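4. Preparing and delivering music stems

This section explains how a composer or music editor prepares cues for delivery to the Omside mixing stage. It applies to all drama and documentary work handled through the Stultiria session template. Projects delivered as a finished stereo track only are covered in section 5.

4.1 Before you begin

Confirm that the picture has been locked and that you hold the current version of the spotting notes. Cues written to an earlier cut must be checked against the new one before they are exported. The music editor should also have received the dialogue guide track, which is supplied as a separate mono file.

Note: The template opens with the tempo map of the last project saved on the workstation. Clear it before importing any cue.

4.2 Setting up the session

1. Open the Stultiria template and save it under the project title, followed by the episode or reel number.
2. Import the locked picture and place its first frame at the programme start mark.
3. Import the dialogue guide and lower it by 6 dB.
4. Create one folder for each cue. Name the folder with the cue number first and the title second.
5. Mark every cue as either source music, heard by the characters, or score, heard by the audience alone. Use the drop-down list in the cue panel and do not type the word by hand.
6. Where a cue begins as source music and continues as score, divide it at the point of change and give both parts the same number, with the letters A and B.

Caution: Do not apply room or radio treatment to source music. The re-recording mixer adds this on the stage and cannot remove it from a printed file. 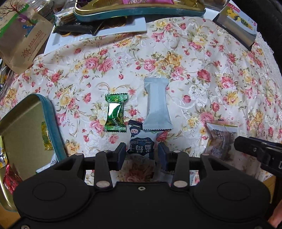
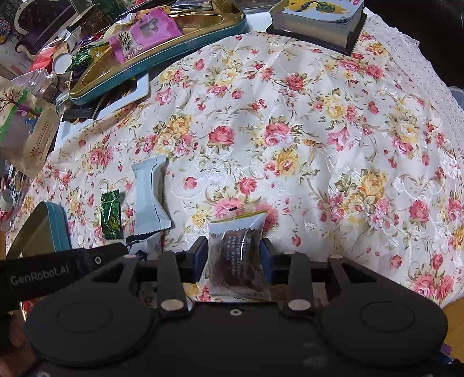
Page last changed: Apr 15, 2020

4.3 Exporting the stems

1. Select the cue folder and choose Export Stems from the Pletascombe menu.
2. Tick the groups required. The usual groups are rhythm, harmony and solo. Voices, if present, must always be exported on their own.
3. Leave a clear margin of 3 seconds before the first note and allow the final reverberation to die away completely.
4. Check that all stems in a cue start at the same point and have the same length.
5. Play the stems together at unity gain and compare them with the approved demo. Any difference in balance should be corrected in the session and the stems exported again.

Note: The export window accepts a maximum of 29 tracks in a single pass. Larger cues should be divided by instrument family.

Caution: Master bus compression must be switched off during export. If the director has approved a demo with compression, supply that demo as a reference file.

4.4 Delivery

1. Place all stems, the cue sheet and the reference mixes in a single project folder.
2. Complete the cue sheet in full, including the names of performers where a recording session has taken place. Live performances filmed on set must be listed even if the music was later replaced.
3. Upload the folder through the Espinoza transfer page. Folders of over 300 files should be compressed into one archive first.
4. Wait for the confirmation message before closing the page. If the connection is lost, the upload must be started again from the beginning.

The mixing stage will return a short report once the files have been opened. Cues listed as incomplete should be replaced individually, using the same file name with the revision number increased by one. Please do not send the whole folder a second time.

4.5 Late changes to the picture

If the picture is reopened after delivery, the music editor will receive a change list. Cues affected by the change are conformed from the stems wherever possible. The composer is consulted before any cue is shortened, repeated or moved to a different scene, and written approval is kept with the cue sheet.

Shares: 3 | Comments: 0

Related sections
Spotting notes: layout and approval
Delivering a stereo track only
Playback on set for filmed performances
Completing the cue sheet
Omside mixing stage: room and monitor levels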